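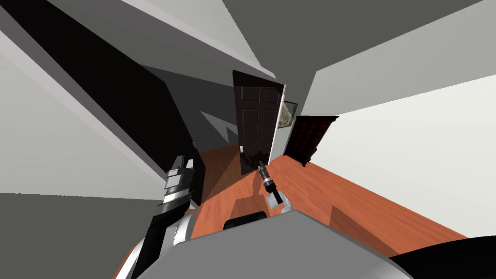

Old interior door sticks in summer - plane it or wait?
Posted in Home Repair by Valentin Gisler

Hello all. We rent out the upper floor of a house in Cletcombe. The bedroom door sticks at the top corner from June until almost October, and in winter it closes well. My neighbor says to plane it now. I am afraid that in winter I will have a big gap. The hinges are old, with three screws each. What should I do first?
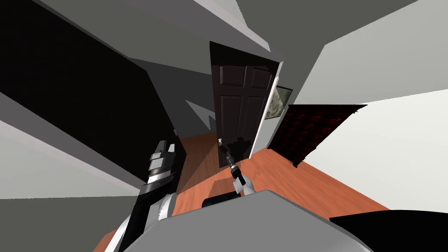
Dark six-panel door, white frame.

I tried soap on the edge already. It helped for 6 days.

kuseck_carl
Plane it. Ten minutes of work.

M. Zultis
Please do not plane yet. First open the door halfway and lift it by the handle. If it moves up and down, the top hinge is loose. Take out one screw of this hinge, on the frame side, and put in a longer one, 64 mm if you can find it. It must reach the stud behind the frame. Tighten slowly and try the door after each turn.
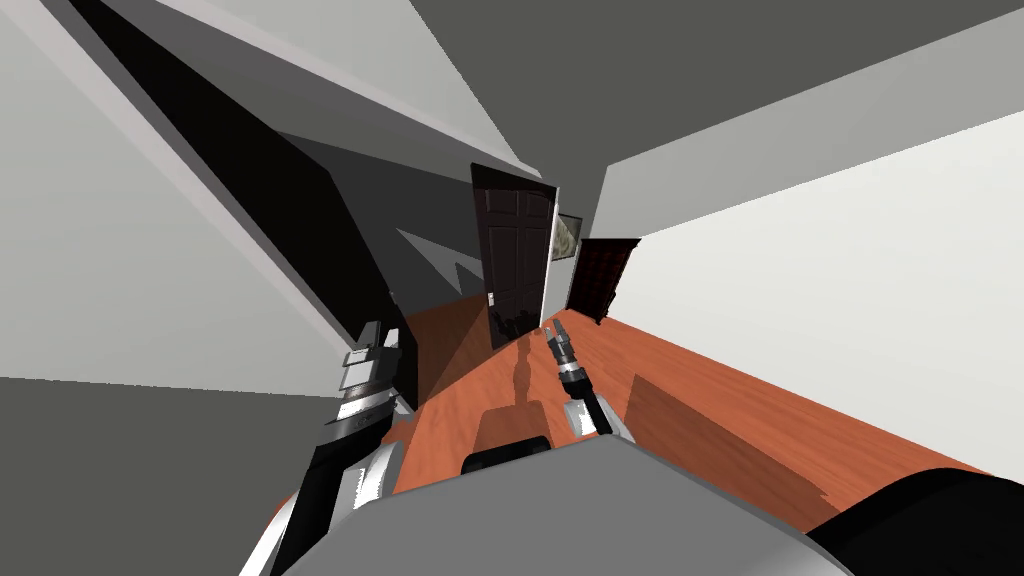 Kurian writes that he did the same with two doors last March, and only one of them still needed sanding afterwards.

If it still rubs, mark the place with pencil and sand only there - not the whole edge.

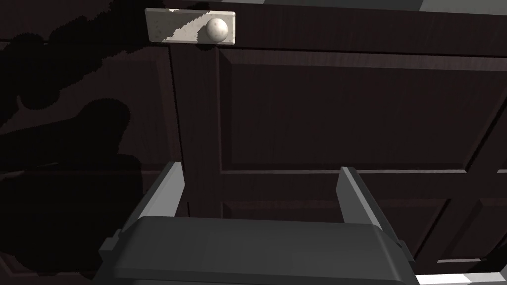 Then seal the bare wood the same day, also on the top edge. Many painters forget the top, and the damp air goes in there.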